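Why Can You See Through a Plastic Cup?

Light travels in straight lines. When it reaches an object, three things can happen: it can bounce off, it can be soaked up, or it can pass through. A material that lets nearly all the light pass through, without scattering it, is called transparent.

Many clear cups are made of plastic. Plastic consists of very long chains of tiny particles. In some plastics the chains lie in a tangle, with no regular pattern. Light meets few boundaries inside a tangle like this, so it carries on to the other side. In cloudy plastics, parts of the chains are packed in neat bundles. Light changes direction at the edges of the bundles and the plastic looks milky. 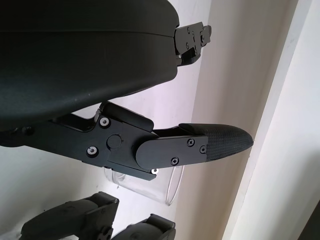
A clear plastic cup, partly hidden. Faint reflections show on its surface.

A small amount of light always bounces off the surface. These reflections help us to find the wall and the rim of a clear cup. The wall is curved, so it also bends the light that goes through it. Objects behind a curved wall can look stretched or squashed.

Try it yourself
You need a clear plastic cup, some water and a pencil.
1. Hold the pencil upright behind the empty cup. Look at it through the wall.
2. Fill the cup with water and look again.
3. Move the pencil slowly away from the cup.
4. Draw what you see each time.

Word list
Transparent: lets light through clearly.
Opaque: lets no light through.
Reflection: light bouncing off a surface.

Text: Jericho Evangelista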